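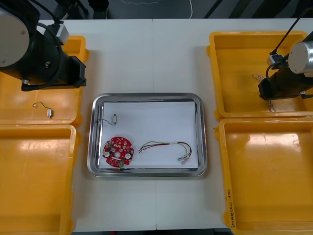
# Kapitel 4: Vormachen statt Vorschreiben

Wer zum ersten Mal einem Roboter etwas beibringen will, greift gern zur Tastatur, und das ist ja auch verständlich, denn so haben wir es in den vorigen Kapiteln gemeinsam geübt. In diesem Kapitel lassen wir die Tastatur eine Weile liegen und nehmen die Sache, ganz wörtlich, selbst in die Hand. Wir führen den Arm durch die Aufgabe - entweder direkt am Gelenk oder aus der Ferne über ein Steuergerät - und zeichnen auf, was er dabei tut.

Unsere Übungsaufgabe heißt »Cluvex« und wird Sie bis zum Ende des Kapitels begleiten: Kleine Elektronikteile sollen zwischen gelben Kästen und einer Edelstahlschale umgelegt werden. Das klingt bescheiden, und doch werden Sie bald merken, wie viel Geduld ein dünner Draht verlangen kann!

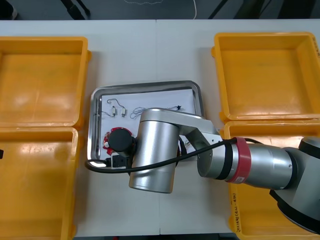
Nehmen Sie sich für die ersten Durchgänge deshalb ruhig Zeit. Eine Vorführung dauert bei uns höchstens 90 Sekunden, und 10 saubere Durchgänge sind für den Anfang völlig genug; der vollständige Datensatz zu Abschnitt 4.5 umfasst später 600. Greifen Sie einen Motor möglichst am Gehäuse und lassen Sie die Anschlussdrähte frei hängen. Misslingt ein Griff, dann brechen Sie bitte nicht ab, sondern setzen in aller Ruhe neu an - auch das Korrigieren gehört zu dem, was der Arm lernen soll.

Abschnitt 4.1 behandelt das Führen von Hand, Abschnitt 4.2 die Fernsteuerung. Legen Sie vor dem Weiterlesen Ihr Protokollheft bereit und notieren Sie, an welcher Stelle der Aufgabe Sie die größten Schwierigkeiten erwarten.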